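I have now watched the Nadovel season finale twice, and I would like the second one back. A thread, for the four of you who also stayed up. (1/?)

For newcomers: Nadovel is the drama about two rival pasta families, the Comettis and the other ones, in the seaside town of Prondbridge. The other ones do have a name. The writers have changed the spelling so many times that I've stopped committing.

Season one was great television. There was a drowned accountant, a good coat, and a dog that knew too much. Season two opened with the dog being played by a different dog.

The finale runs two hours. I'd put the plot at 31 minutes, and I'm including the part where the grandmother looks at the harbor.

She is very good at looking at the harbor. Give her the awards. But you can't build an ending on it, and they tried three times before the first ad break.

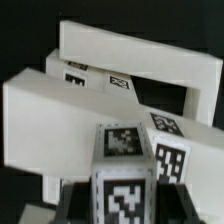 Small cube, tight grip.

OK, the wedding. We have been promised this wedding since the pilot. There were posters. There was a scented candle, and I'm not going to say whether I own one.

The wedding happens off screen. We hear it through a wall while the cousin looks for his phone charger. I replayed it with captions on, and the captions said [distant clapping].

My post about the charger has 1,842 replies and most of them are defending it. "It's a metaphor for power." It's a charger. He finds it, he plugs it in, we cut to the harbor.

To be fair, and I do try once per thread: the kitchen fight is terrific. One long take, no music, everybody still in their funeral shoes. If the whole episode had been that, I'd be asleep now and at peace with the world.

Also the actress playing the younger Cometti sister has figured out how to make "pass the salt" sound like a death threat. She got maybe nine lines all season. Free her.
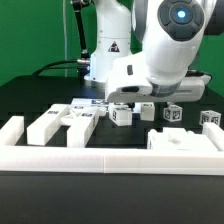
lastrow_popcorn

Back from getting a snack. Where was I? The twist.

So the long-lost brother is the lighthouse keeper. Sure. Fine. He has been the lighthouse keeper since episode three, he has the family nose, and he hums the family song in every scene he's in. And the detective, whose whole job is noticing things, drops her coffee.

Then the reveal gets explained to us in a flashback. Then the flashback gets explained to us by the priest. I felt very looked after.

People keep telling me the books do it better. I read the first book. The brother in the book is a horse. I'm serious, go check, chapter 2.

Nadar, the streaming service that pays for all this, put out a statement at midnight saying the ending was "always the plan." I believe them in the way I believe my nephew when he says the lamp was always on the floor.

There's a petition for a reshoot with some 4,000 names on it. I didn't sign. I read the comments for an hour, which is worse for everyone.

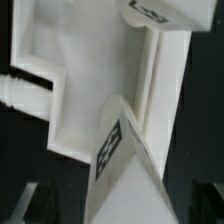 And I know a reshoot isn't coming, partly because they've already blown up the pasta factory. That was real, by the way. They built it out past the harbor and then blew it up, and you can tell where the money went, and it wasn't on the wigs.

The wigs. The uncle's hairline moves during a single conversation. It starts the scene winning and ends it in retreat.

A few replies are asking if they should start the show now. Yes. Watch season one, watch the kitchen fight, then go outside and make up your own ending. Mine has the original dog in it.

Someone else wants to know about the sister's letter. No, we never find out what it said. She burned it in episode six and the camera was on the soup.

Season three is set for November and the teaser is eleven seconds of waves. I've watched it more than I'd like to say. If you squint there's a figure on the pier and I think it's wearing the good coat.

Muting this now, I have work at 8 a.m. If the coat is back, wake me up.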